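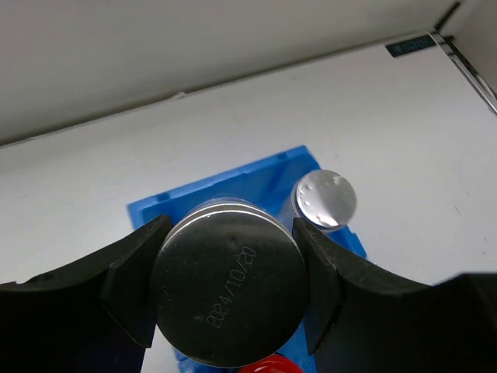

Call for participants: Lirkorari student manipulation project

The Zollbridge robotics club is filling 8 places on Lirkorari, a student project on picking and placing everyday goods with a two-finger gripper. Work runs from January to July at the Poltville workshop. Applications close 12/03/2024.

What participants do
Operate the arm during recorded pick-and-place runs, label the wrist camera footage, and write grasp routines in Python. Objects include metal cylinders, glass bottles and jars. Each participant keeps a log of failed grasps and reports on it every second session.
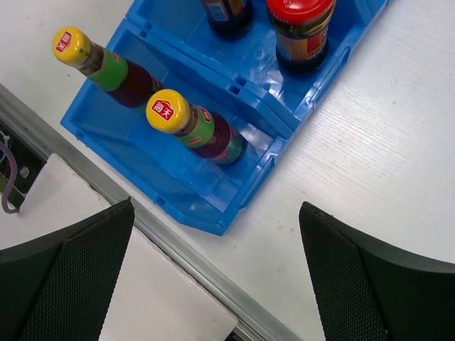
Wrist camera view: blue two-compartment bin with bottles and a jar, gripper open.

Requirements
- Enrolled student, grade 11 or higher, or first-year college.
- Basic Python. ROS experience is useful but not required.
- Able to attend two evening sessions a week, 3 hours each.
- Safety briefing completed before first use of the arm.

The project ends with the Furukawa Cup, a club-level sorting contest. Last year's entry list ran to over 25 teams. Participants who miss more than three sessions will not be entered.

There is no fee. Travel is not reimbursed. Laptops are available on site - bring your own if you need specific software.

To apply, send one page covering your courses, any prior build or code, and the evenings you are free. Code samples may be attached as a single archive. Use the form on the Zollbridge club page and select Lirkorari as the project.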